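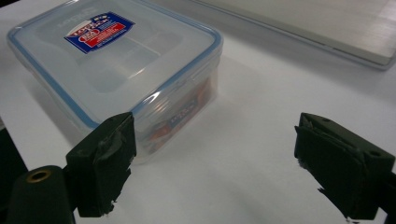
SPEAKER NOTES - "Lids, Labels and the Back of the Fridge"

Last updated: February

We use cookies to remember your settings and count visits. By continuing to browse you agree to our cookie policy. Accept / Manage

Slot is 25 minutes with questions. Talk slower than last time. Water on the left of the lectern, clicker in right hand.

OPENING

Title slide up while people sit down. Don't read it out.

Say hi, say thanks for coming to the one on food boxes when there's a cake demo across the hall.

Ask - hands up who has a drawer at home with more lids than boxes. Wait. Let them laugh. Hands up who has opened that drawer this week and closed it again.

Then straight in. What tonight is: buying boxes, getting them ready, using them so food gets eaten. What it isn't: a sales thing. Listero gave us the room and the tea, they don't make boxes, they make shelf liners. Say that once and move on.

SLIDE - THE NEW BOX

Clear box on the white table. Leave it up a good while, people look at the lid first and then want to argue about it.

Points, any order:
- clear sides. You can see what you've got. Biggest single thing for me, I'd give up almost every other feature for it
- the blue line round the rim is the gasket. More on this in a minute, don't get dragged into it yet
- frosted lid, clear walls. Fine if the box is at eye level. On a low shelf you're looking down at the lid, so label the top
- rounded corners - easier to wipe than tight square ones. Rice in a square corner, you know
- flat panel on top of the lid. Good spot for tape

Sticker still on the lid, orange-red card still inside. That's a box that isn't ready for food. Somebody always asks if you can just take the card out and go. No. Wash it first. Warm water, dish soap, rinse, air dry with the lid off.

Card: read it before you toss it. Look for microwave, freezer, dishwasher. Those three are separate questions and the answer for the lid is often different from the answer for the base. If the card doesn't say, look at the underside of the box. If that doesn't say either, treat it as fridge only.

I take a phone picture of the card, then recycle it. Have an album for it. Very dull album.

SLIDE - GETTING THE STICKER OFF

People care about this WAY more than I expected. Last time it ate half the questions.

What I do:
- peel slow from one corner, low angle. If it starts tearing stop
- fill the box with warm water (not boiling), or for a lid lay a wet cloth on the label, go away for ten minutes
- cooking oil on what's left, rub with a thumb, leave it, wipe
- baking soda and oil paste if it's really stuck
- dish soap last to get the oil off

What not to do: knife, steel wool, nail polish remover. Clear plastic scratches and then it's cloudy for good. I have one like that at home, I did it with a paint scraper, tell the story if there's time. Short version only.

Orange peel - someone will bring up orange peel. It sort of works. Smells nice.

SLIDE - THE GASKET

OK now the blue ring.

It's the part that makes the seal and it's the part that gets gross. Food gets under it, and water too. If a box smells and you've washed it, smell the ring.

Does it come out? Depends on the box. Check the maker's instructions, don't just go at it with a fork. If it's meant to come out, use something blunt - the handle end of a teaspoon. Work from a corner. Wash it, wash the groove with an old toothbrush, dry both. Both!! Putting it back damp is how you get the black specks.

Going back in: lay it loose all the way round first, then press. Corners first, then the straight bits. If there's a bulge at the end you've stretched it, take it out and start over. Check it isn't twisted.

If it isn't meant to come out: toothbrush along the edge, soapy water, rinse well, stand the lid on its side to drain.

Test for any seal - some water in, lid on, tip it over the sink. Over the sink. I did this over a carpet in a previous version of this talk.

Pass the sample ring round here. Get it BACK.

SLIDE - HOW MANY DO YOU NEED

Fewer than you have.

I went down to 10 and have never run out, except at holidays, and then I use bowls with plates on top like my grandmother did.

Two sizes. Pick one for single portions and one for a family-size leftover and stick with them. Same make if you can, so lids swap. The trouble starts with odd boxes that come free with things, the takeout tubs, the one that came with a salad.

Rectangles over rounds for the fridge. Rounds waste the gaps. Rounds are nicer to eat from, I'll admit that, keep a couple if you like them.

Try this at home: everything out on the table, every lid on its base. Whatever has no partner by the end goes. Don't keep a lid in case. The base isn't coming back.

If you're keeping old ones - cracked, no, flaking, no. Stained from tomato sauce is fine. Stains are only color. Warped lid, no, it won't seal and you'll find out on the bus.

(pause, drink water)

SLIDE - FILLING THEM

Let hot food cool a bit before the lid goes on but don't leave it out all evening. 2 hours is the outside limit I work to for anything cooked, less when the kitchen's hot. Big pot of stew, split it into shallow boxes, cools much quicker than one deep one.

Leave a gap at the top for anything going in the freezer. Soup swells. A finger width is my habit, more for something really watery.

Wipe the rim before you close it. One grain of rice on the ring and it doesn't seal. Press all the way round, don't just thump the middle.

Dry things - berries, salad leaves, cut herbs - a folded paper towel at the bottom. Change it when its wet.

Don't put raw onion in your good box. Or do, and then it's the onion box forever. We have an onion box. Write ONION on it.

SLIDE - LABELS

Masking tape and a marker. That's the whole system.

What to write: what it is, when you made it. Put the date you made it, don't put a use-by, you'll argue with yourself over the use-by.

Where: top of the lid for drawers and low shelves, short end for the fridge and stacked freezer. Whichever side faces you. On a frosted lid tape sticks better on the flat middle bit than on ridges, ridges lift it.

Tape on before it goes in the freezer, it won't stick to a cold box.

The Inatum people (kitchen supply place, by the bridge) sell a wipe-off label set. I tried it. Pretty. Wiped itself off on my sleeve. Back to tape. Be nice about this one, someone from there might be in.

Freezer list on the door - do it if you're the type. I lasted until spring.

SLIDE - WHERE THEY GO

Bases nested, lids on edge in a row like files. A loaf pan makes a good lid holder, so does a letter rack.

OR store them with lids on, if you've got the shelf. Takes more room, and a closed box can smell stale if it went away the least bit damp. Leave the lid resting on top, not pressed down.

In the fridge: one shelf for leftovers, eye level. One. If it's full you're eating leftovers tonight. This did more for us than any box ever did, honest truth. Newest at the back, oldest at the front, same as a shop.

Maurya shelf layout handout - on the chairs by the door. It's the old one, top drawing is wrong way round, tell them to flip it.

IF TIME - otherwise skip to questions

Lunches. Small boxes inside the big box. Dressing in a jar. Put the fork in the night before.

Things that aren't food: screws, crayons, batteries, sewing stuff. Old cloudy boxes are perfect for this. Once it's had screws in it, it doesn't come back to the kitchen.

Travel - clear box for first aid stuff in the car. Don't leave chocolate in it.

QUESTIONS I GET

Glass or plastic? Both. Glass for reheating, plastic for carrying. Glass is heavy and I drop things.

Smell won't go? Baking soda and water overnight, then outdoors with the lid off for an afternoon. Check the ring again.

Lid won't come off after microwaving? You shouldn't have had it shut. Let it cool, lift one corner. Vent it next time.

Can you buy just the ring? Sometimes, ask the maker. Drutis on the market row had loose ones for a while but measure yours first, close isn't good enough.

Does the sticker have to come off? Off before the dishwasher, yes. The bits go in the filter.

WRAP UP

Homework is the lid matching. Table, all of them, tonight or whenever.

Sample ring - did it come back??

Chairs stack by the window, cups to the hatch, we have to be out by nine.

Get our monthly kitchen notes by email. Enter your address to subscribe. Unsubscribe any time.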